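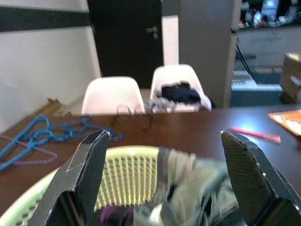
May
Maja Zalewska, for the Wosstead household chores project

The laundry task is where most of this quarter's money went, and the short version is that you should keep paying your dry cleaner. The task as we wrote it in the proposal reads "take a garment from a basket and put it on a hanger," which took one line and sounded easy to everyone in the meeting, me included. It has since grown into four separate tasks. Picking up is the most advanced of them. With the two fingers open over the green basket and a gray-green garment heaped inside, the arm has a big, soft target and does fairly well. The purple fabric peeking out from under it is a different matter, as the arm has strong feelings about taking both or neither. And then there are the blue hangers, which lie on the table in a tangle. Getting one of them free of its friends is a job I have personally failed at before coffee.

Results. We logged 1680 attempts across all stages. Picking a garment out of the basket is now good enough that Torbjørn Öberg has stopped standing next to the emergency stop and sits next to it instead. Holding the garment up so that the neck opening can be found works on T-shirts and little else. Getting the hanger into the neck works if a person hands the arm a hanger the right way up. Freeing a hanger from the pile does not work. In the last batch of 50 tries it succeeded 3 times, and on one of those it brought a second hanger along for company.

The Fukura grip pads arrived late and are better than the old ones on thin cotton. They are worse on anything with a zipper. We also tried the Mersha planning software for two weeks and went back to our own, mainly for speed. Mersha's plans were very sensible, but a shirt had usually slid somewhere else by the time one was ready.

On the question in your last letter, whether Pronberg could put one of these in its shop to rehang clothes from the fitting rooms: no, not this year. A sales assistant does that job while talking to a customer and walking backward. Ours needs a table, good light and somebody to sort the hangers first, at which point the somebody may as well hang the shirt.

Next quarter we will drop jackets entirely and put the time into hangers. Torbjørn wants to start with two hangers on the table and add more as the numbers allow. I have agreed, and would ask that the milestone for mixed laundry be moved back to the final quarter. The budget is unchanged apart from the grip pads, which wear out faster than quoted. Spending sheets are attached separately.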